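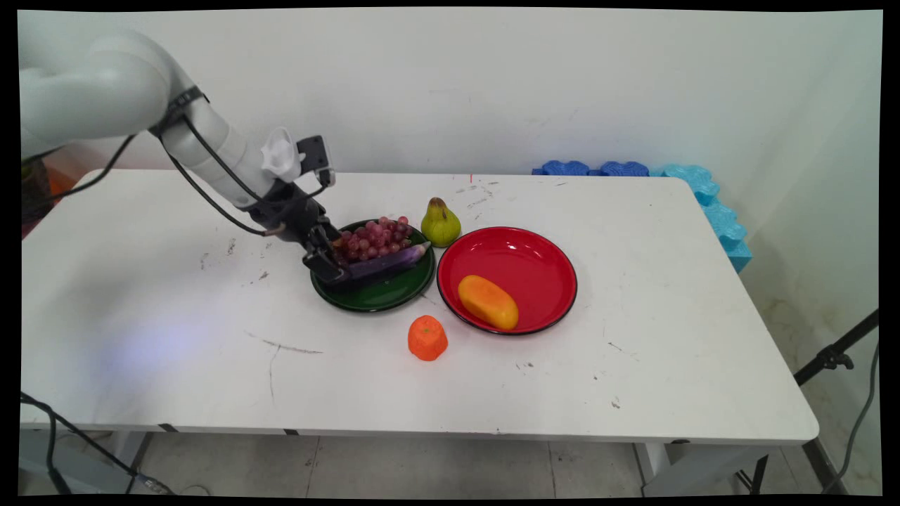
The eggplant, the green plate and the arm.

The planner had a pause in it that Khanyisile Pillay could not find.

It came after the fingers closed and before the lift. The gripper would go down to the green plate, take hold of the eggplant, and wait. Then it would carry on as if nothing had happened. The task was to move the eggplant to the red plate, and in the log each step was marked complete. The pause did not show up as a step. It showed up as a gap between two timestamps.

She had inherited the code from Anel Tshabalala, who had moved upstairs to the Werkari project in August and left behind a folder of notes and a mug. The notes were good. They covered the grasp scoring, the collision margins and the reason the wrist camera had to be recalibrated whenever the cables were moved. They did not mention a pause.

"Is it the network?" asked Ntuli, who ran the lab and liked it to be the network.

"It's not the network."

"Is it Berkik?"

Berkik was the planning library. Everyone blamed Berkik, and they were right often enough to keep doing it. She had spent the morning reading its source and had found two bugs, neither of them hers. One made it plan around the pear twice. She reported both and went back to the log.

She ran the grapes. There was no pause. She ran the orange-yellow fruit on the red plate, the one the perception module called a mango on some runs and a papaya on others. No pause. She ran the eggplant again. The fingers closed, and the arm stayed where it was with its cables hanging along the forearm, and she watched the clock on her screen until it moved.

So it was the eggplant.

She searched the repository for the word and got 1,497 results. Nearly all of them were lines in training labels. She filtered those out, then filtered out the tests, and went through what was left with a cup of tea going cold beside the keyboard. Near the bottom was a file she had never opened, called settle.py. It had one function. The function took the name of an object and returned a length of time. For every object in the list the answer was zero, except one.

There was a comment above it, in Anel's style, all lower case.

"let him get used to being held"

She read it a few times. Then she checked the file's history. It had been written on Anel's second week in the job and never touched again. The commit message said "small fix."

She could have deleted it. Ntuli wanted the cycle time down before the review, and the pause was the largest piece of wasted time left in the sequence. She typed the change, looked at it, and did not save it. She took the stairs instead.

Anel was at a desk by the window with three terminals open.

"settle.py," Khanyisile said.

"Oh," said Anel. She closed one of the terminals. "Is that still in?"

"It's still in."

"I meant to take it out. The first gripper we had used to squeeze too early. You'd lift and the thing would shoot off across the table. I put a wait in so the force reading could level out. The eggplant was the worst one because it's so smooth."

"And the comment?"

Anel thought about it. "I was there late a lot. It was mostly me and the eggplant."

"The new gripper doesn't need the wait."

"No, I don't suppose it does."

Neither of them said anything for a bit. Down in the yard a truck was backing up.

"You can delete it," Anel said. "Really. It's fine."

Khanyisile went back down. The arm was in its home position and the plates were where she had left them. She opened the file and changed the number to zero, so that the eggplant matched everything else, and ran the sequence. The fingers closed and the arm lifted at once. The eggplant crossed over to the red plate and was set down beside the other fruit, and the log had no gap in it.

She ran it 89 times that afternoon and it dropped nothing. Ntuli came by, read the cycle time off the screen and said "Network?" and she said yes, it had been the network.

Before she went home she wrote the commit. The function did nothing now and by the rules of the repository it should have gone, with its import and its test. She removed the import. She removed the test. She left the file where it was, with the comment in it – nothing called it and it cost nothing to keep. For the message she put "small fix," and pushed.

Comments (3)

pruvivby
I have a sleep(2) in production that I've been scared to touch for years. Going to go read the commit message now.

old_toolchanger
Good story but she should have put the wait behind a force threshold in the first place. A fixed delay per object name is asking for trouble.

marit k.
"It was mostly me and the eggplant." Sent this to my whole team.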